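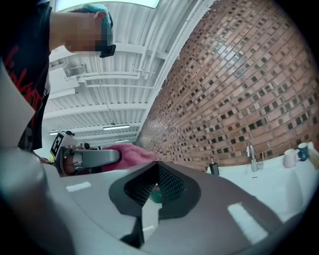 Under the strip lights in the main room at Veslow, with the brick wall and the sink counter on the right.

About Stekness

Stekness is a small school for kitchen and household work. We teach washing up, worktop cleaning, food storage, basic knife work and how to run a shared kitchen. Our students are people starting jobs in canteens, cafes, care homes and guest houses, and people who have been doing those jobs for years and want the certificate.

The school was started by Dorottya Szilágyi and Katalin Somogyi. They had worked together in the kitchen of a residential college, where new staff were given an apron and left to pick things up as they went. The first courses were held in a rented church hall with a single tap. We moved to our present building at Veslow in October and opened the second teaching room on 18 June 2022.

The building

The whole site is 685 square metres on one floor. Most of it is taken up by the main room, which has a white corrugated ceiling with the pipes left showing and a high brick wall down one side. The bricks are laid with regular square gaps between them. It is a good-looking wall and a slow one to dust, and we do it at the end of every term with a long-handled brush.

The counter along the foot of that wall is white, with a sink set into it. Most of the first week is spent there. White shows tea, beetroot and turmeric very quickly, and students soon get used to wiping as they work. We do not use bleach on it for ordinary marks. A soft cloth, warm water and washing-up liquid will shift nearly everything, and a paste of bicarbonate of soda does the rest if it is left on for a few minutes and rinsed well.

The second room is smaller and has tables, a whiteboard and the store cupboards. Hygiene theory and menu planning are taught there, and it is also where people eat their lunch. Please label anything you leave in the fridge.

What we teach

The foundation course is 40 hours, spread over four weeks. It covers:

Washing up by hand, in order: glasses, cutlery, plates, pans
Draining, drying and putting away
Cleaning sinks, taps, plugholes and overflows
Worktops and splashbacks
Dry stores and fridge layout
Closing down a kitchen at the end of a shift

The longer course is 100 hours and adds knife work, batch cooking and ordering. You need the foundation certificate first, or a letter from an employer saying that you have been working in a kitchen for a year or more.

We also run a one-day refresher for teams. It can be held at Veslow or in your own kitchen, although we prefer to come to you – people learn the habits better at the sink they use every day. We will need to see the kitchen beforehand.

How classes work

Classes are small and almost all the time is spent standing up. Wear flat closed shoes and short sleeves, or sleeves that will stay rolled. Hair should be tied back or covered. A cloth cap or band is fine. We lend aprons and gloves, and there are hooks for coats by the door.

Each session starts with the tutor doing the job once at normal speed without talking. Then it is done again slowly with explanations, and after that it is your turn. Written notes are handed out at the end, so there is no need to take your own. Large-print copies are available if you ask when you book.

Katalin teaches the foundation course. Dorottya teaches the longer one and arranges the visits to workplaces.

Suppliers and partners

Our cloths, brushes and scouring pads come from Thevar, and our draining racks are made by Jullano, who also repair them. We pay for all of it and are not paid to recommend anything.

Visiting us

You are welcome to look round before booking. A visit takes 30 minutes and includes a look at both rooms and the stores. Please arrange it with the office first – we cannot show people round while a class is at the sinks. There is level access from the car park, and bicycles can be left in the covered rack beside the side door.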